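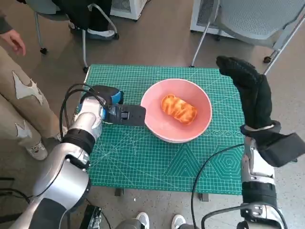
3.2 Building the two-armed rig in a shared workshop

The rig described in this paper was put together at Hornthorpe, a members' workshop where the two authors rent bench space by the month, and a good deal of what follows was shaped by that fact. We could not bolt anything to the floor, we could not leave the arms out overnight, and we had to be able to clear the whole lot away in the time it takes to drink a mug of tea. Readers who have built something similar at home will, we suspect, recognise most of this.

We settled early on two different ends for the two arms. The left carries a parallel-jaw gripper and the right carries a hand with fingers, dressed in a black glove. Wendy Sedgwick had argued for a matching pair from the start, and there is a lot to be said for that when it comes to spares, but in February we found that each end was good at things the other made heavy weather of, and so the odd couple stayed. The arm control was written on top of Penorix, which one of us already knew well from an earlier project.

For the work surface we wanted something that could be looked after by people who had never met the robot. A green cutting mat with a printed grid did the job nicely. The grid gave us a ready way of saying where a bowl or a plate ought to go — no tape marks, no pencil lines to rub out afterwards — and the mat could be swapped between sessions.

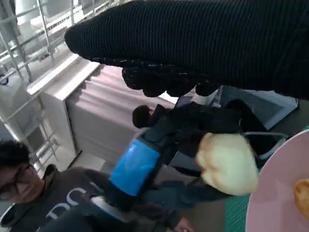 Figure 4. Wrist camera view during a session with food items. The gloved hand is above; a bun and part of a pink plate are at lower right.

The wrist cameras gave us more trouble than anything else in the build. They are small and light, and they see a great deal of the room whenever the wrist turns, including whoever happens to be sitting in it. Yannick Mallet tried a narrower lens for a while, but the fingers then slipped out of view just when we most wanted to see them, and we went back to the wide one. Of the 3,348 short recordings we kept, nearly 400 had to be looked through again by eye, mostly on account of strong light from the windows.
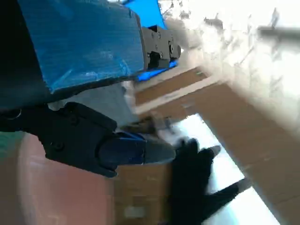

Figure 5. Gripper finger and gloved hand seen from the wrist, with cardboard behind. The blue wrapping on the arm segment is at upper left.

Cables were the other long-running nuisance. We let them loop along the outside of each arm, with enough slack for the elbow to fold right back, and we went over every tie before a session began. It is dull work, and we would still set aside 11 minutes for it.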